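# Sincronización sin conexión en la aplicación de partes de trabajo

2021-01-29

Desde noviembre mantengo la aplicación móvil con la que los técnicos de Kevwood rellenan sus partes en casa del cliente. La versión anterior enviaba cada formulario al servidor en el momento de guardarlo. En un sótano sin cobertura el envío fallaba, el técnico volvía a pulsar y por la tarde aparecían partes duplicados en el portal.

## Cola local

El cambio principal es que la aplicación ya no espera al servidor. Cada parte se escribe en una base SQLite del teléfono, con un UUID generado en el propio dispositivo, y pasa a una cola de salida. El servidor usa ese UUID como clave de idempotencia: si recibe el mismo parte dos veces, devuelve el registro existente con un 200 y no crea otro.

La cola se vacía en lotes de 20 registros. Probé con lotes mayores, pero un corte a mitad de la petición obligaba a repetir demasiado trabajo. Entre reintentos hay una espera exponencial que empieza en 400 ms, con una variación aleatoria para que los teléfonos no vuelvan todos a la vez al recuperar la red.
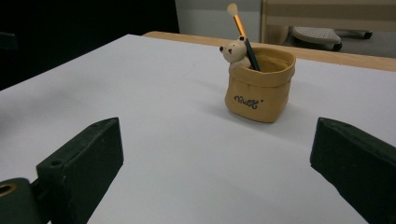

## Conflictos

Un parte se puede editar desde el móvil y desde el portal web, que en la oficina llaman Lindsay por herencia del proveedor anterior. La primera solución fue quedarse con la última escritura según la hora del dispositivo. Mala idea — bastó un teléfono con el reloj adelantado para pisar correcciones de la oficina.

Ahora cada registro lleva un número de versión que asigna el servidor. Si la versión base no coincide, se comparan los campos uno a uno:

- Campos distintos modificados en cada lado: se fusionan sin preguntar.
- Mismo campo con valores diferentes: el parte queda marcado y lo resuelve la oficina.
- Firma del cliente: no se sobrescribe en ningún caso.

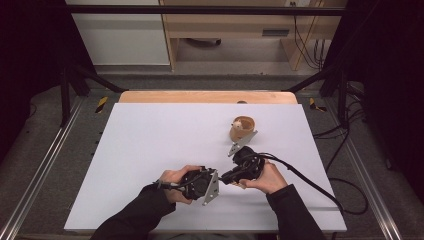 ## Adjuntos

Las fotos van por una cola aparte, con menos prioridad. Se reducen en el teléfono a 800 píxeles de lado mayor antes de subirlas y el parte solo guarda la referencia. Gonzalo Marín, que lleva la facturación, pidió que un parte pudiera cerrarse aunque faltaran fotos por llegar, y así está desde la versión 2.

Queda pendiente la exportación a Onska. Su API no acepta claves de idempotencia y habrá que guardar en nuestro lado la correspondencia entre identificadores. También falta purgar los adjuntos ya confirmados, que siguen ocupando espacio en el teléfono hasta que se cierra la sesión.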